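Bench notebook, Stolletcombe workroom
14 Sep 2018

Big sort day, and I'm so pleased with how it's going! The loose stock from June has been driving me up the wall (pens in with puzzle bits, puzzle bits in with everything) and I finally have a system I like. Small bright things go in the pink bin, anything long or awkward goes in the black crate with the handle, and boxed stuff stays in its box.

The pink bin is a beauty. It's see-through enough that you get a hint of what's in there without hauling it down, and the colour means I can find it from the far side of the room. I want more of them.
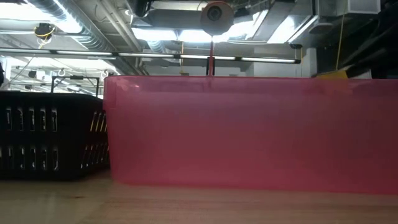 Labels next. I've started a fresh run in the stock book, so the bin is 3972 and the crate is 3974. Yes, I skipped one, it's for the lidded tub whenever Nallow get around to sending it. The old 2430 sticker should come off anything you find it on, eucalyptus oil shifts the glue in no time.

Colour sorting: tried it by shape first and gave up before morning tea. By colour is so much faster, and lovely to look at while you do it. Orange pieces together, lime green off to one side, the pinks and reds in their own heap. A few of the orange ones are odd shapes and I still can't decide if they belong with the Kosine set or the Deschamps one. If they're Deschamps there should be a matching card in the folder. Must check.

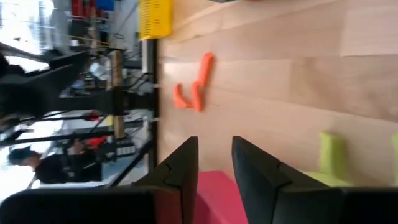 Deschamps, I'd say, and please don't bag them until I've looked at the card. Also can we keep greens and limes apart? I mixed them last time and regretted it for a week. – Stolletcombe upstairs

Fair call, done. Greens and limes now have a tray each and the oranges are waiting on the shelf.

Crayons were the last job and my favourite. Crayola goes in as is, in the yellow box, because you can spot that yellow and green from anywhere. Strays get tested on scrap paper, and any stub that still makes a decent mark goes in the rubbings tin. The peeled ones are brilliant for leaf rubbings, used side-on! 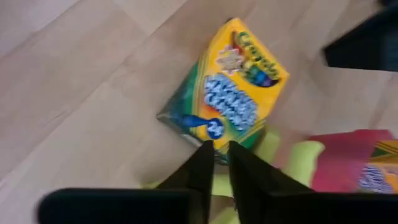
Photo: Stolletcombe workroom

Still to do: 2 trays to wipe out, new scrap paper, chase Nallow about the tub, Deschamps card. If anyone has a spare label roll in the narrow width, leave it on the bench for me please.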